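Liltden budgets for a second arm, and more clamps

24 January 2024

Liltden will ask its board for a second robot arm in July, having learned that the arm is the easy line in the budget. Pierina Fiore, who runs purchasing, got two quotes, from Hanard and Cattaneo. They differ by $600, and neither covers bins, clamps or cable.

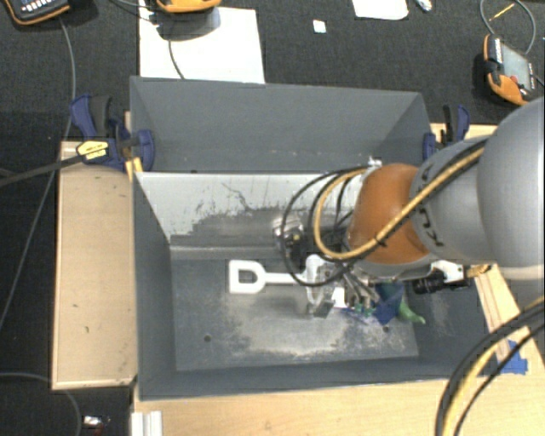 The arm over the front bin, gripper down beside a white toy shovel.

Fiore's draft now has a line called "sundries", which has grown by 10 per cent since the first version. Clamps have their own line. Hanard's quote is good for 90 days, and the board meets after that.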